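Wesetti kitchen fit-out, progress note to Wijaya fund
January 15, 2026

Quick one, sorry it's later than planned. Full figures go in with the June return. This covers the shared kitchen only, the hallway and the Flulville side are in the other report.

## Where we are

- Cabinets in and hung. White, as agreed at the last call. Doors adjusted twice, one on the corner run still rubs a bit when it's humid.
- Countertop done. Took the L-shape in the end, so the short leg goes along the left wall. More work surface for the cooking group, less walking round each other.
- Double sink is in. We'd priced a single bowl but people wanted one side for washing and one for rinsing veg, and the difference was $40. Took that out of contingency.
- Dishwasher plumbed and tested, two full cycles, no leaks at the hose. Still want a longer run on it before we sign off.
- Carpet stays for now. Know this was a question. Gray, runs right up to the cabinet bases. Replacing it with sheet flooring was never in this grant and the quote we got from Nodusby was too high to absorb.

## Current state of the room

Counter is white marble with a faint gray vein. Sink is stainless, two basins side by side. Faucet is chrome.
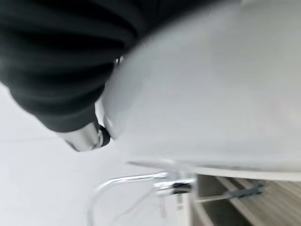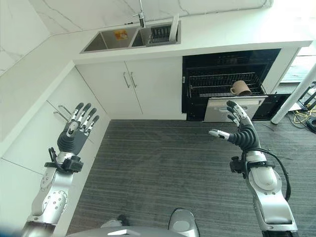 ## Money

Spend on this line is close to plan. Main variance is the countertop delivery, which came in two drops instead of one and we were charged for both. Have disputed the second charge with Nodusby, no answer yet. If they hold to it we lose around $400. Would rather not move money from the training line to cover it, please say if you see it differently.

Invoices scanned up to the end of last month. Two receipts missing, both small, both hardware. Chasing.

## Problems

Corner cabinet. The hinge side was set before the counter went on and theres not much room to get a driver in. Fitter says leave it until the door settles. We're not keen, but it opens and shuts.

Sealant behind the sink. First bead was patchy so it was cut out and redone. Need to watch that the back edge stays dry, marble marks if water sits on it. Have asked for a written care sheet, the one we got was for granite.

Dishwasher door. When its down it takes up a good part of the floor in front, so two people can't pass. Not a fault, just how the room is. Plan is to load after sessions and not during, will go in the kitchen rules.

Carpet near the sink. Drips are going to happen. Looking at a washable runner, price to follow. If you have a preference on this tell us before we order.

## Next

1. Second look at the corner hinge.
2. Label the cabinets inside, so stuff goes back where it came from. Pans low, plates near the dishwasher.
3. Stock the basics: dish soap, cloths, a rack for the counter. List is drafted, needs trimming.
4. Kitchen rules, one page, big print, taped inside a door.
5. Trial session with a small cooking group. No date set yet, depends on item 1.

## Need from you

- OK to keep the $40 sink difference in contingency.
- A view on the delivery charge if Nodusby don't back down.
- Confirmation that the June return uses the same template as last time. The link in your email didnt open for us.

Will send the receipts and the care sheet together once both are in.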